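4. Cleaning the Zonel label printer

1. Switch off and unplug. Both, please.
2. Open the lid and lift out the roll.
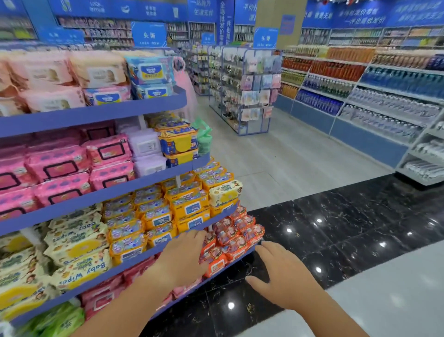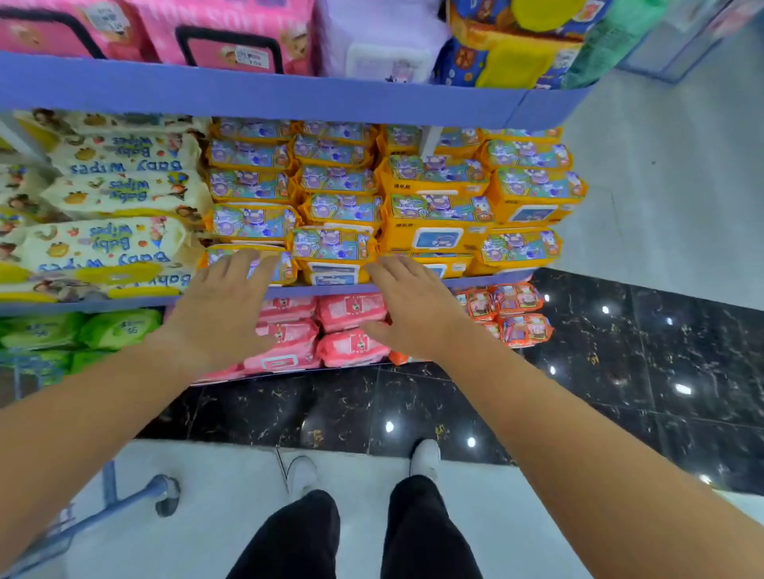

3. Wipe the print head once, in one direction, and let it dry for 2 minutes. Baby wipes, such as the orange packs on those shelves, are kind to skin and leave lotion on a print head - use the dry cloth supplied.

Note: Repeat every 3,000 labels. The printer keeps count, and it will nag.

Caution: Do not blow on the head. You are damper than you think.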